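Paltgate Seed Swap: Questions People Keep Asking

The swap runs every September in the old chapel hall on Van Loon Street. Please read this page before emailing Rianne. She will only send you back to it, and with less patience than the page has.

What is a seed swap?

You bring seeds you don't want and go home with seeds you haven't got room for. No money changes hands over the tables. Last year we had more than 300 packets out by opening time, and a good third of them were courgettes.

Do I have to bring something?

It would be nice. If you're new to gardening and have nothing to offer, come anyway and take up to four packets. If you've been new to gardening for six years running, Joris has noticed.

What time does it open?

Doors open at 10 in the morning for people bringing seeds and 10.30 for everyone else. We shut at 1. The tomatoes are usually gone by 11, so please don't arrive at ten to one and look wounded.

What can I bring?

Vegetable, herb and flower seeds, saved by you or left over from a bought packet. Garlic cloves and shallots are fine. Dahlia tubers are not, as they'll still be in the ground at that time of year and you ought to leave them there.

Can I bring plants?

Only if they're in pots and you're prepared to take them home again. In the second year we were left with 85 strawberry runners and a rhubarb crown the size of a spaniel. Bram still has the rhubarb.

How old can the seeds be?

It depends what they are. Parsnip seed is hardly worth bringing after one winter. Onions and leeks will give you a couple of years if you're lucky. Tomatoes, cucumbers and cabbages are good for four or more when kept dry. Anything from your late uncle's shed should be tested first.

How do I test them?

Lay ten seeds on damp kitchen paper, fold it over, put it in a plastic bag and leave it somewhere warm. Look after a week. If seven or more have sprouted, bring the rest with a clear conscience. If it's three or four, write "sow thickly" on the packet. If none have, compost them and say nothing.

Will my saved seed come true?

Peas, French beans, lettuce and tomatoes mostly will, as they pollinate themselves before anyone else can get involved. Squashes will breed with any other squash in the neighbourhood. If you grew a pumpkin next to a courgette and saved the seed, the label should say so. Shahram grew one of these crosses two summers ago from a packet marked "Butternut (I think)". It made 157 leaves, by his count, and a single fruit that defeated a bread knife.

What about F1 hybrids?

Unopened or half-used bought packets are welcome. Seed you saved from an F1 plant goes on the lucky dip table, where people know what they're letting themselves in for.

What should I put them in?

Paper, please. Old envelopes, folded newspaper and those little brown wage packets all do nicely. Seeds sweat in plastic and then go mouldy, and cling film makes everyone miserable. Card or stiff sheet is good for standing packets up on the table, and folds well enough if you crease it properly before you bend it.
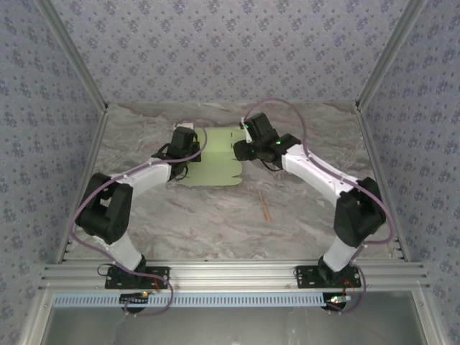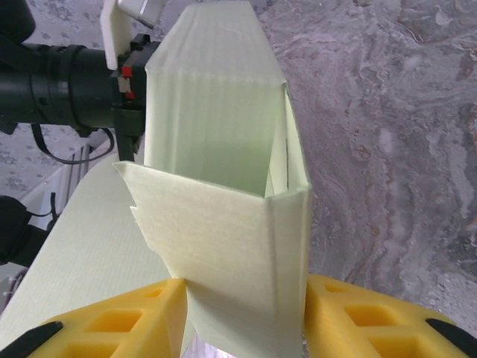
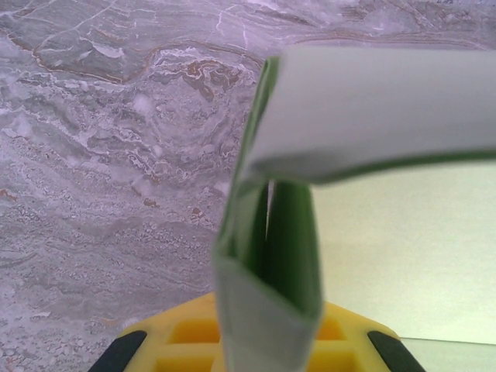
For very fine seed such as poppy or foxglove, fold the paper into a small inner packet first and put that in the envelope. Ordinary envelopes leak at the bottom corners. A bit of tape on each one will save you explaining to Jeanine why she has snapdragons in her handbag.

What goes on the label?

The name of the plant, the variety if you know it, and the year you saved it. Anything else is a bonus: tall or short, when you sow it, whether slugs treat it as a buffet. "Nice red one" is not a variety, though we do get it every year, in the same handwriting.

Can I reserve something?

No. People have tried hiding packets under the tea urn. We look under the tea urn.

Is there any tea?

Yes, and cake, both for whatever you care to put in the tin. The tin pays for the hall. The cake is often courgette, for reasons given above.

Is there parking?

There are spaces behind the hall for anyone who can't walk far. Everyone else should use the Brilach Road car park, five minutes down the hill and about nine back up it. Please don't park across the gates of the Grurnov bakery. They've been very good to us and they have a van that needs to get out.

Are dogs allowed?

On a lead, yes. Keep them away from the bean table.

My seeds from last year didn't come up. Who do I complain to?

You can tell Bram, who will ask whether you watered them, how deep you put them and what the weather was doing. Most people find they'd rather not go through it. Try again with a fresh packet, and if it was parsley, give it another three weeks before you give up.

What happens to the leftovers?

Usable seed goes to the primary school and the allotment on Brilach Road. The allotment has asked us to stop sending courgettes.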